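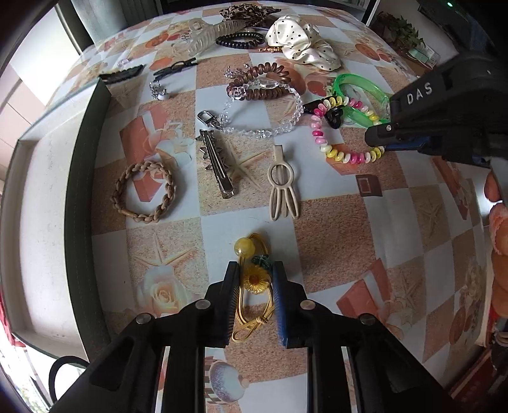
Cleaning Up Gripper Width Labels Before You Train on Them

Posted 17/02/2021 by Kristóf Pálfi, in Tooling

If you record demonstrations with a hand-held gripper, you end up with two things per episode: a video and a column of numbers claiming to be the gripper opening. The video is usually fine. The column is where your next two weeks go.

What follows is how we clean that column at Stakby before a policy ever sees it. It assumes a wide-angle camera on the gripper, a bimanual setup, and small objects. Hair ties are a good worst case. They squash, they are thin enough that a closed grip and an empty grip look nearly the same to the width estimate, and a spiral one will spring back the moment you have decided what shape it is.

What you need

Episodes exported from Romo, one folder each, with video and a width.csv per hand. Python 3. The Farkas command line tools, which is our name for a folder of scripts Norbert Orbán wrote and is now sorry he gave a name to. A text editor. Coffee, if your episodes came from more than one operator.

Step 1. Check the clocks

Video and width are stamped by different parts of the rig, and they agree about as well as you would expect. Run:

farkas sync --episode ./ep_0111 --hand left

The tool finds the moment the fingers first snap shut in the video, finds the same dip in the width column, and prints the gap in milliseconds. Under 30, leave it alone. Between 30 and 100, let the tool shift the column with --apply. Over 100, stop and look at the episode yourself. In my experience the tool has matched the wrong dip, and if you let it "fix" this you will have a robot that closes its hand on air with great confidence.

Do both hands. They can have different offsets in the same episode. I skipped this once to save time and Béla Halász still brings it up.

Step 2. Set the zero

The width estimate never reads zero when the fingers touch. It reads something small and annoying, and the something changes if anyone has taken the pads off and put them back on.

We ask operators to close each gripper fully, with nothing in it, at the start of every session. Take the median of that stretch and subtract it from the rest of the column:

farkas zero --session ./session_a --clip-negative

If there is no empty close at the start, do not borrow the value from the session before. I know it is right there. Mark the session as "no zero" and keep it out of the small-object set. It can still be used for mugs.

Step 3. Smooth, but gently

The raw column jitters. The obvious cure is a big moving average, and the obvious result is that every grasp now starts early and ends late. We record at 60 frames per second and use a median filter five frames wide. Kristóf Katona argued for seven. The two versions trained to policies I could not tell apart, so five stayed because it was already in the config.

Plot before and after on the same axes. The corners of each grasp should still be corners. If they look like hills, back off.

Step 4. Label the grasps

Here you turn widths into three states: open, closing, holding. Closing is easy, the number is going down. Holding means it has stopped going down while still above zero.

For thin things, "above zero" is doing a lot of work. An elastic cord squeezed between two soft pads can read the same as no cord at all. Width alone will not settle it, so we add a second check: crop the video between the fingertips and run the small classifier from Clodari on the crop. If the two disagree, the frame is marked "unsure" and a person gets to look at it. Usually Ferenc Vass, who sits nearest the labeling machine.

Two things throw the classifier off. One is a busy tablecloth, where a printed shape can pass for an object. The other is an ornament that blends in with the cord it is attached to. Lower the threshold for these episodes and accept a longer review queue.

Step 5. Write it back

farkas commit --session ./session_a --keep-raw

Always pass --keep-raw. It should be the default. There is an open ticket from November saying so, and I am the one assigned to it.

Common errors

"Dip not found": the operator never fully closed that hand. Common for the hand that only holds things steady.

"Width out of range": usually the left and right files are swapped. Check before you recalibrate anything.

"Unknown error 4": Norbert knows. Ask him in the morning.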